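Chapter 6
Learning from Simulated Demonstrations

6.1 Where the demonstrations come from

The policies in Chapter 5 were trained on demonstrations collected on a physical machine. An operator moved the arms, the joint positions and camera images were logged, and the log became the training set. The method works well and it is slow. An object has to be put back after every trial, motors heat up, and an operator who was careful at nine in the morning is less careful by four in the afternoon.

This chapter covers the other common source of demonstrations, the simulator. We will look at how a simulated task is defined, how a small number of human demonstrations can be expanded into a large number of generated ones, and how to measure whether the generated set is any good. The last point takes up more than half of the chapter. Generating data is easy, and a student with a modern computer can fill a disk overnight. Finding out what the data is worth takes longer.

The running example is the Pravcombe benchmark, a set of two-arm tabletop tasks used in the exercises at the end of each section. The robot has two arms, each ending in a two-finger gripper, and it works at a table with various objects on it. A task is specified by four things: the starting state, the range over which the starting state may vary, the success test, and the time limit. Everything else, including the room and any objects the task does not use, belongs to the background, and the background is allowed to change between episodes.

Tasks involving a lidded box appear throughout the chapter. A lid on a hinge can only move along one path, so an error in the gripper's motion shows up as force on the hinge instead of as a harmless miss. The inside of the box is also partly hidden from many viewpoints, and the policy has to cope with objects it sees at some moments and loses at others. Small objects near the front edge make the approach harder still, as there is little room for a finger to pass. 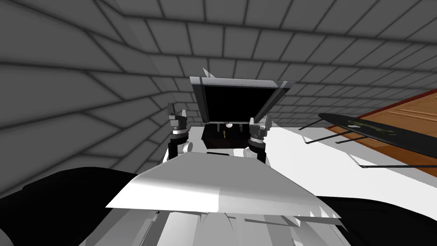 Ehsan Kiani raised an objection to tasks of this type when the first version of the benchmark was circulated. A box with a hinged lid, he wrote, tests the contact model of the simulator at least as much as it tests the policy, and a student who gets a poor result has no way to tell which of the two is at fault. He suggested that every result be reported twice, once with the standard contact settings and once with the hinge friction doubled.

We have adopted his suggestion for the exercises. If the success rate hardly moves when the friction changes, the policy is probably the thing being measured. If it drops sharply, the policy has learned something particular to one set of numbers in the simulator, and there is little reason to expect it to work anywhere else.

6.2 Expanding a small set of demonstrations

Suppose an operator has recorded 6 demonstrations of a task. This is too few to train the policies of Chapter 5 directly. The Rahimi procedure, which we follow here, cuts each demonstration into segments. A segment ends where the object of interest changes, for example when a gripper has finished with the lid and starts toward something inside the box. Within a segment, the motion of the gripper is stored relative to the object and not relative to the table.

To generate a new demonstration, the simulator places the objects at random within the allowed range. It picks a recorded demonstration, moves each segment so that it starts from the object's new position, and joins the segments with straight-line motion. The result is then played back in the simulator. If the success test passes, the episode is kept. If it fails, the episode is thrown away.

With two arms there is an added difficulty. The segments for the left and right arms do not end at the same time, and for some steps the order matters. One arm may have to hold something still while the other reaches. The procedure handles this with wait marks, which the operator adds by hand to the original recordings. A missing wait mark is the most common mistake in student work on this chapter – the generated episodes fail in large numbers, and the cause is easy to overlook because each arm looks correct when checked alone.

6.3 A first result

We ran the procedure for 2000 attempts on the box task using the Skalar simulator. Of these, 293 passed the success test and were kept. A yield this low is normal for a task with a hinge and should not be taken as a sign that something is broken.

The yield does raise a question, though. The kept episodes are not a fair sample of the starting states. Placements close to the ones the operator recorded pass more often, and placements near the limits of reach seldom pass at all. A policy trained on the kept set will have seen very few examples from the outer part of the range, even though the starting states were drawn evenly across it.

Before training, then, plot the starting position of the box for all attempts, and mark the ones that were kept. Do this for each source demonstration separately. In our run, 2 of the recordings produced most of the kept episodes, and the others added little. Section 6.4 describes a way of reweighting the sources, and Section 6.5 compares it with the simpler remedy of recording another demonstration where coverage is thin.

Readers using the Zestar toolkit should note that it discards failed episodes without logging their starting states. Turn this setting off before beginning Exercise 6.1.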